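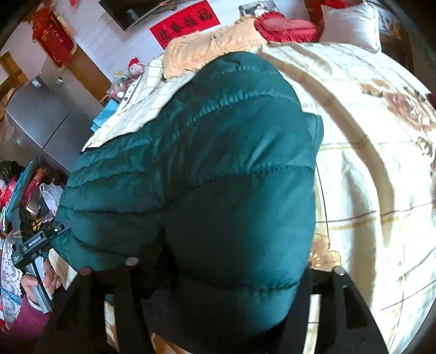
Ticket: Morning check-in says residents are missing when they are at breakfast
Opened by: Yolanda Tran, resident services, Tostodley House
Opened on: Oct 17, 2026
Assigned to: Ismail Soliman, Garnus support
Priority: High (was Low, see below)
Status: Closed

Original report

Every resident in the independent wing presses the green button on their wall panel by 9:30 to say they're up. The panels are Galeo, the software that collects the presses is Garnus, and the list of who hasn't pressed comes out of the printer at the front desk at 9:31. Then one of us goes knocking.

On a normal morning we knock on two or three doors. This morning the list had 11 names. I knocked on all of them. Four people were at breakfast, two were in the preschool room reading a book about a bear, one was in the shower and let me know it, and the rest opened the door fully dressed and wanted to know what the fuss was. All of them say they pressed. I believe them. Mrs. Xie in 18 says she pressed it twice and has offered to put that in writing.

I picked Low because the form says High is for "risk to life" and everyone was fine. I'm now thinking about the morning when one of them isn't.

Reply, Ismail Soliman

Hi Yolanda, thanks for the detail, including the bear. I've changed this to High. A check-in list you can't trust is one people stop reading, and that's the real danger with this.

Could you tell me:
Do the panels chirp when pressed?
Are the missed rooms all on the same floor?
Has anything changed in the building lately? Please include things that have nothing to do with the panels.

Reply, Yolanda Tran

They chirp. Everyone agrees on the chirp. One gentleman does an impression of it.

The rooms are on both floors but all at the east end, over the preschool.

Nothing has changed. We got new blinds. The vending machine was taken away, to general mourning. The preschool got a new music speaker.

Reply, Ismail Soliman

The chirp only means the panel noticed the press. It doesn't mean anyone else did. I know that's a strange thing for a chirp to mean and I've said so to people higher up than me.

I've pulled the log for the east end. The presses are reaching the hub in your building, so the panels are fine. They're leaving the hub late. Room 18 was pressed at 8:12 and got to us at 9:44. Both presses, for what it's worth. Please tell Mrs. Xie she's been vindicated.

Next step: can somebody look at the hub itself? It's a white box with a row of lights, and our records say it's in "closet, east, ground." I'd like to know what color the last light is.

Reply, Yolanda Tran

There are three closets that fit that description. The first had folding chairs. The second had older folding chairs. The third belongs to the preschool and Xiaoyan Qin has the key, so I had to wait for nap time to end, then for her to find her keys, then for a short discussion about whether I was a mommy.

The last light is orange. It blinks, stops for a bit, then blinks again.

Reply, Ismail Soliman

Orange and blinking means it keeps losing its connection and holding on to messages until it gets it back. That fits the late arrivals. Please try these in order and note what happens after each.

1. Check that the cable at the back clicks in firmly at both ends.
2. Unplug the power, wait 20 seconds, plug it back in.
3. Give it a few minutes and look at the last light again. We want steady green.
4. Press the panel in any empty east room and tell me the time you pressed it.

Until we've closed this, please don't rely on the printed list for the east end. Knock on every door there. I'm sorry, I know what I'm asking.

Log of attempts (Yolanda)

Step 1: Cable was clicked in. I unclicked it and clicked it again to feel useful.
Step 2: Done. I counted out loud and had help from the four-year-olds, who skip fifteen.
Step 3: Green! Steady. I took a moment.
Step 4: Pressed the panel in the guest room at 1:05. Chirped.

Follow-up, a little later: it's orange again.

Reply, Ismail Soliman

Your 1:05 press came through at 1:05, so the restart worked right up until it didn't. The log shows the hub going off and on in a pattern. It's steady overnight. It's terrible between 8:00 and 9:45, decent until lunch, then bad for a stretch in the early afternoon. Hubs don't usually keep school hours. What's going on downstairs at those times?

Reply, Xiaoyan Qin (added to ticket)

Hello, I run the preschool room. 8:00 to 9:45 is drop-off and free play, and music is on. Early afternoon is after nap, music again. The new speaker sits on the shelf in that closet so small hands can't get at it. It needed an outlet, and there was a power strip with one spot left.

I didn't unplug anything! I did move the white box over a little to make room. It's behind the speaker now. Is that bad?

Reply, Ismail Soliman

Hi Xiaoyan, that's very helpful, and I'm not mad at anyone. The hub's own cable only feeds a small wireless bridge on the same strip, and the bridge doesn't like having a wireless speaker pressed up against it. My guess is that they've been shouting over each other. Could you put the speaker on the other side of the room for a day, still out of reach, and on a different outlet?

Reply, Xiaoyan Qin

Moved. It's on top of the cubbies. The children think it's a promotion.

Reply, Yolanda Tran

Second morning since the speaker moved. The list had two names. One was asleep and one was at her daughter's and had forgotten to sign out. I've never been so happy to wake a man up.

I still knocked on the whole east end, as instructed. Several residents have told me they'd like this to stop.

Reply, Ismail Soliman

The log looks clean on my side too, no late messages from any east room. You can go back to using the list. One more thing before I close this: I'd like the bridge replaced with a plain cable through the wall, so the next speaker, microwave or fish tank doesn't start this over. Who handles wiring for you?

Reply, Guangming Tang, facilities

Me. I can run it, but the wall in question has the mural on it, so I'm going up through the ceiling. The part I need is on back order until December. Meanwhile I've put a label on the bridge that says DO NOT MOVE and one on the shelf that says NOTHING HERE. I've also updated the hub location to "preschool closet, top shelf, ask Xiaoyan."

Reply, Yolanda Tran

Can we get an alert when the hub goes orange? I'd sooner hear it from Garnus than from the shower.

Reply, Ismail Soliman

Yes. It was available all along and switched off by default. I've turned it on for your building. If the hub is out of touch for more than five minutes, the front desk gets a text and the printed list will have "EAST END MAY BE LATE" across the top. Please test it once by unplugging the hub outside check-in hours.

Reply, Yolanda Tran

Tested. The text arrived, and the printout has the warning on it in very large letters. OK to close. Guangming will open a new ticket for the cable when the part gets here.

Closing note, Ismail Soliman

Cause: wireless interference from a speaker placed next to the hub's bridge, delaying check-ins past the 9:30 cutoff.
Fix: speaker moved, offline alert turned on, label applied.
Still open elsewhere: wired connection (facilities), and a request filed with our product team to make the chirp wait until the press has been received. I've attached Mrs. Xie's written statement to that one, with her permission.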